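Mirkard Tabletop Pushing Study: Frequently Asked Questions

What is the study about?

We train a robot arm to follow short spoken-style instructions by pushing blocks around on a board. A typical instruction is "push the red star toward the blue cube" or "move the green blocks apart." The policy takes in camera images and the text of the instruction and puts out small movements of the arm in the plane of the board.

Why pushing and no grasping?

Pushing keeps the action space small, which lets us put our effort into the language side. It is still hard enough to be useful. Blocks turn when they are hit off center, and a bad push can send one somewhere that takes several more pushes to fix.

What does the setup look like?

The arm carries a single rod with a blunt tip and works over a wooden board. The blocks come in four colors and several shapes. Some shapes appear in more than one color, so the policy can't get by on shape alone. 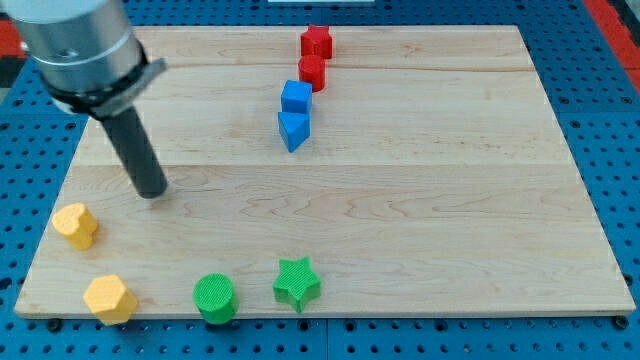
The rod over the board, with the eight blocks in two loose groups.

Which instructions need both color and shape?

Most of them. "The star" could mean the red one or the green one, and the same goes for the cylinder. "The heart" is enough by itself. We kept both kinds of wording in the training set.

How much data did you use?

The training set has 2628 episodes, all collected by people steering the arm by hand. Each episode was labeled afterward by a second person who watched the recording and wrote down what had been done. Burgi Kälin ran the labeling and wrote the guide for it, which is included in the download.

How was the policy tested?

We ran 100 trials with instructions that were not in the training set, 25 for each of four instruction types: block to block, block to board location, separate, and group by color. A trial counts as a success if a person who has not seen the policy's input picks the right instruction from a list after watching the run.

Where does it fail?

Grouping by color is the weakest type. The policy often brings the first pair together and then disturbs it on the way to the next one. We logged 9 trials that ended this way. Blocks close to the edge of the board are also a problem, because the rod has little room to get behind them.

Can I correct the robot while it is moving?

Yes. The instruction can be changed at any time and the policy reads the new text at the next step. Corrections such as "a little to the left" work better when the rod is already near the block.

Does it work with other blocks?

We have only tried the Proltley set. Damian Oberholzer is preparing a second set with new shapes, planned for November.

Where do I send questions about the data?

Use the contact form on the Mirkard project page and put "pushing" in the subject line.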